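Ticket 87: bow tie won't stay put on the Dirico stand
Status: open
Category: display and storage

Hello again! Me with the stripy bow tie and the black oval tray (the Brouwer one, with the low sides). I've had another go and I'm still stuck, so I'm adding to my old ticket as your form suggested.
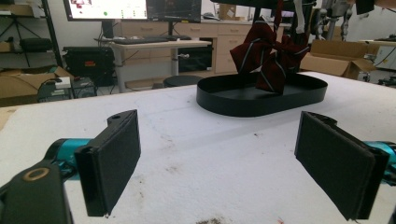
Trineo, January

I ordered the stand and tray together, order line 35, and they're lovely, but the tie is driving me up the wall. It's a dark red one with diagonal stripes, and the fabric is slippery as anything – I drape it, I walk off, and by teatime it's slid down again. Tried so far:

- folding it in loose loops: lasted 20 minutes
- doing it up first: better, but it creases
- a Simby grip pad under it: slid off, pad and all

Then I thought I'd start again with it undone and laid flat.

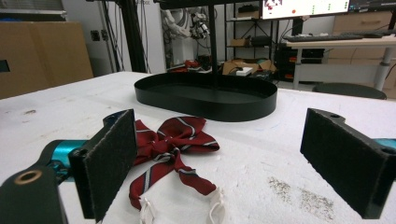 It's the neckband that does it, I reckon. The wings sit nicely enough on their own, but the band wants to curl and drags the rest round with it. Would a deeper tray help, or is there a clip that won't mark the cloth? I'm in after 9 most mornings if it's easier to ring. Thanks ever so much!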